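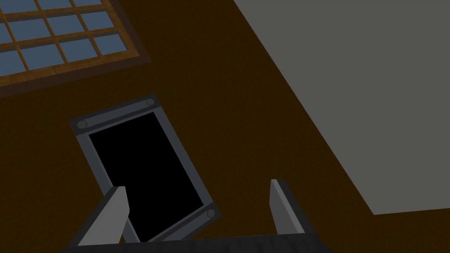 Fig. 1. Window with wooden frame, brown surround.

Staging Rosance: project report (draft 2)

Our group did a cut version of Rosance, the two-act play about the Molleck family selling off their house. Budget 300 dollars, 13 in the cast. Rehearsals started in February, evenings mostly.

What we cut
The whole letter scene. Also most of the uncle. Act 1 ran long and the jokes about the orchard weren't landing, so those went too. Script is now 3,333 words, down from way more. Kept both of Prata's speeches becuase the ending makes no sense without them.

Acting notes
Prata is hard. She's lying in almost every line but the audience has to like her. We tried it fast, then slow. Fast was better. Zosier (the town) never appears but everyone talks about it, so we agreed early on what they each think of the place. Helped a lot with the dinner argument.
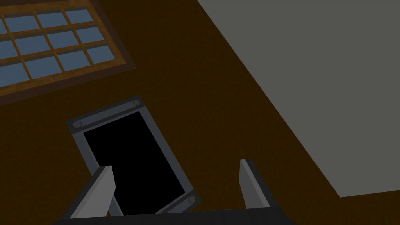 Problems
Cues. Second act entrances kept coming late, two people were still on book the week before. Sound levels too low at the back. The pause before the sale is read out got a laugh, wich we did not want.
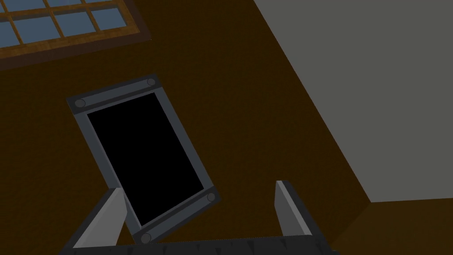 Teguh Lau thought the laugh was fine and that the pause should be even longer, and he would have kept the uncle. We disagree about the uncle. Longer pause goes in for the next run.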